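The Flat Fold: Getting Knit T-Shirts Into a Drawer Without Creases

Prerton Home, 6/1/19

A knit T-shirt is harder to fold well than a dress shirt. Woven cotton holds a crease where it is put. Jersey stretches under its own weight, and a pull of half an inch at one shoulder shows up as a twisted side seam by the time the shirt reaches the drawer. Most of the trouble comes from the surface underneath and from the way the shirt is picked up.

The surface

A bare mattress is a poor folding table. It sinks where the hands press, and a cotton sheet grips the knit and drags it. A firm layer between the two solves both problems. Bamboo tile mats, sold in hot climates as summer bedding, do this well. The tiles stay flat over a soft base, the shirt slides across them, and the rows give a straight line to square a hem against.

Check a mat before use by running a palm along the cords between the tiles. A chipped tile will snag fine jersey. The Furker bed mat we have used since March has two rough edges, both of which came down with fine sandpaper.

The lay

Set the shirt face-up with the collar away from you. Spread the body first, then the sleeves. Smooth from the center outward with the side of the hand, using light pressure. Do not pull on the hem, which on many shirts is stitched tighter than the body and will ripple.

Ribbed collars need separate attention. The rib should sit round and flat, with the back of the neck directly behind the front. If it leans to one side, the shoulders are uneven. Correct them by lifting the shoulder near the collar and setting it down again. Pinch the seam itself, where the fabric is doubled and stretches least.

A short-sleeved shirt in mustard yellow, spread on a bamboo mat and held at one shoulder near the ribbed collar:

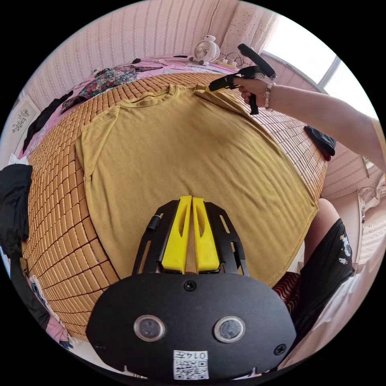 The fold

Fold one side in by a third, sleeve included, then turn the sleeve back along the new edge. Repeat on the other side. The result should be a strip of even width; 9 inches suits most adult sizes and a standard drawer. Bring the hem up to just short of the collar, then fold in half again.

For upright storage, add one more fold. A drawer 16 inches wide takes a single row with room to reach in. Bakeo makes a cardboard divider in that width, and the Tkachenko system uses fabric boxes that do the same job at a higher price.

Leave shirts on the mat for 60 seconds after the last fold, with a hand-sized book on top if the knit is heavy. Store thick knits at the back of the drawer, collar edge down.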